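Chapter 6
Doors, Drawers, Dishes: Can Machines Do Chores Yet?

Short answer: some. Slowly. With a person close by.

Etenesh Belay ran a small trial at the Cirow workshop in Vulville last June. One arm, 19 chores, 30 tries at each. Wiping a counter went well. Folding towels, so-so. Then doors. Over 40 hours on doors alone, and the arm still missed the handle or pulled at the wrong angle and got stuck halfway.

Why so hard? A door moves on its own path, and the hand has to follow it. Pull straight back and you fight the hinge. People learn this as toddlers and forget they ever learnt it. Machines dont get that for free.

So a lot of the practice is done in simulation first. Cheap, fast, nothing breaks. Friction is a guess though, and so is the weight of the door. Keep both in mind when you get to Section 6.2.

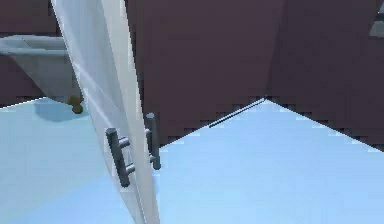
Figure 6.1 Simulated door, partly open, with a bar handle on each side.

Before reading on: pick a door at home. Open it with two fingers. Write down every change of direction your wrist makes, even teh small ones.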